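Kulau Community Kitchen: progress report, second period

Hi Misaki,

Sorry this one is a bit longer than the last. You asked for more on how the meals program is settling in and less on the paint colours, so I've tried to behave myself. The acquittal spreadsheet is coming separately from Kenta Sugawara, who has a much better relationship with spreadsheets than I do.

Where we're up to

The big news is that we served 529 meals over the period, against a target of 260. I checked that number three times because I didn't believe it either! A fair chunk of it came from the winter soup nights, which started as a one-off when the heating went out at the seniors' units in Kuranau and then simply kept going. People liked coming out on a cold night, and some of them brought neighbours we'd been trying to reach since the start of the grant.

The cooking classes have been slower. We planned for two groups and only filled the morning one. Takumi Kobori runs it and the regulars adore him (he lets them argue with the recipes, which I think is half the appeal). The evening group kept losing people to shift work, so we've stopped advertising it for now and moved those hours over to soup nights. I know that's a change from the original plan. I've filled in the variation form and you should have it already, but if it's gone astray let me know and I'll resend.

Food supply

Our arrangement with the Pikberg growers is going well. They drop off seconds once a week, mostly pumpkin, silverbeet and a truly heroic quantity of zucchini. We've frozen as much as we can. The chest freezer we bought in the first period is now full to the lid, and I'd like to talk to you about whether a second one could come out of the underspend on classes.

Bread is the weak spot. The bakery we had been relying on changed hands and the new owners haven't decided what they want to do with their leftovers. I've been in twice with a plate of scones to help them along. In the meantime we're buying bread, and you'll see that as a new line in Kenta's figures.
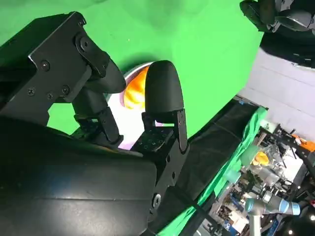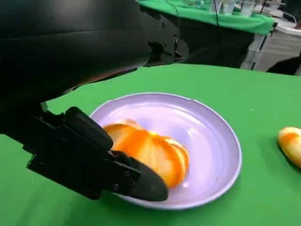
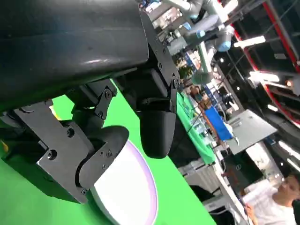 Three photos. There is a plate in the second one.

Training and safety

Everyone who handles food now has their certificate, including me, finally. I got one question wrong and it was the one on rice, so please don't tell Takumi. We've also rewritten the allergy sheet after a close call with sesame in a salad dressing. No harm came of it (the person asked before eating, bless her) but it gave us all a fright. Every dish now goes out with a card listing what's in it, and whoever cooked it signs the card. It's a nuisance on a busy night and we're sticking with it.

The council inspection was in August. We passed, with one thing to fix: the seal on the cool room door had perished along the bottom. Toshio Takeda replaced it the same afternoon for the cost of the part, and I've sent the inspector a copy of the receipt.

Money

We're under on classes and over on ingredients, and the two nearly cancel each other out. The over on ingredients is mostly bread, plus cooking oil, which has gone up every time I've looked at it. We also had $200 donated by the Kpodo choir after their winter concert, and they asked that it go towards transport. It's paid for fuel for the home drop-offs so far and there's a little left.

What people have told us

We left feedback slips on the tables and got 104 back, many with soup on them. The main message is that people want to sit for longer. At the moment we start packing up at 7.30 because the hall has to be clear by 8, and several slips said they felt hurried. I've asked the hall if we can push that to 8.30 and I'm waiting to hear. The other request, in very firm handwriting, was for more pepper.

What's next

Soup nights will wind up when the weather warms and we'll swap to a shared lunch. Masaru Sugiyama has offered to plan the menus, and he's already sent me four versions. I'd also like to have another go at an evening class, maybe as a single session each month so shift workers can pick the ones that suit.

Two things I need from you when you get a moment: a yes or no on the second freezer, and whether the variation form needs anything else. You're also very welcome to come and eat with us. We serve from 5.30, and if you get there early I'll hand you a peeler.

Thanks again for all your help this period.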